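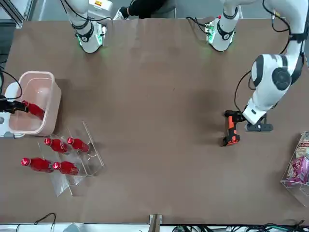
How do you keep a daily diary going past the first month?

Evelien Maes
I started writing a few lines every evening in May and I love it! But I only ever seem to put down the weather and what we ate. I'd like to read it when I'm 92 and find a person in there. Do you set yourself a length? I've been aiming for 500 words and running dry at 40.

Hurkex
Forget the length! Write down one thing somebody said, exactly as they said it. I have notebooks going back to my school days, and the bits of talk are what I go back for (my aunt arguing with the butcher, wonderful).

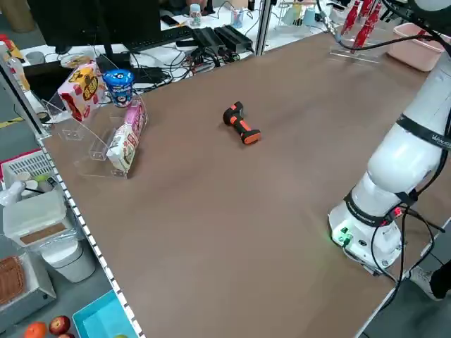 Zitwood thinks the weather is worth keeping too, and says a wet afternoon brings back more than any deep thoughts do.

Visser
same as above. also date the pages, i didn't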